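Getting a grip on clip-lid tubs

If you've ever chased a slippery food tub round the worktop, you'll be pleased to hear that robots have just the same trouble! Kosmas Mavromatis and his little team at Liapis spent the early part of the year on it, teaching a pair of arms to handle kitchen plastics by having a person guide them through each job first, 200 times over, and then letting them try alone. 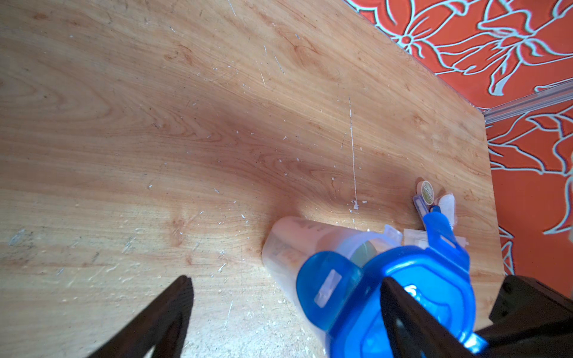 Their first finding will please anyone with stiff fingers. Across 475 tries, the arms did far better when one steadied and the other did the fiddly part, and worst of all when a single hand tried to manage everything (I'm guilty of that myself, usually with a tea towel under my chin).

So, for your own tubs: hold the body low down, keep it still, and let the other hand do the moving. Go gently, too, as frosted plastic gives more than you'd think.
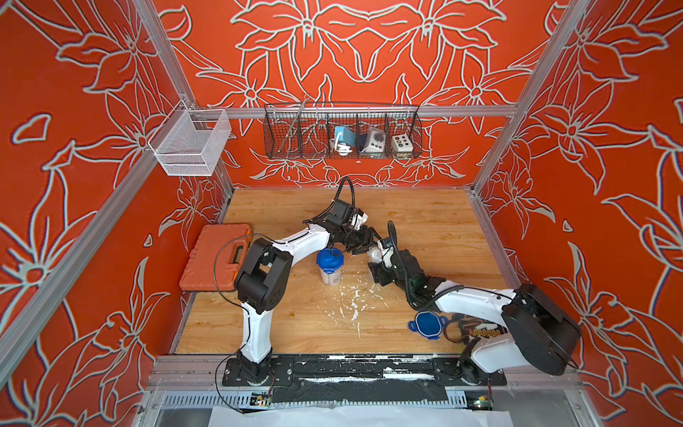

Two arms at work over the table, with a blue-lidded cup just below the grippers.

The next round starts in March, with smaller lids, and I shall pass on whatever they learn about those dreadful spice pots.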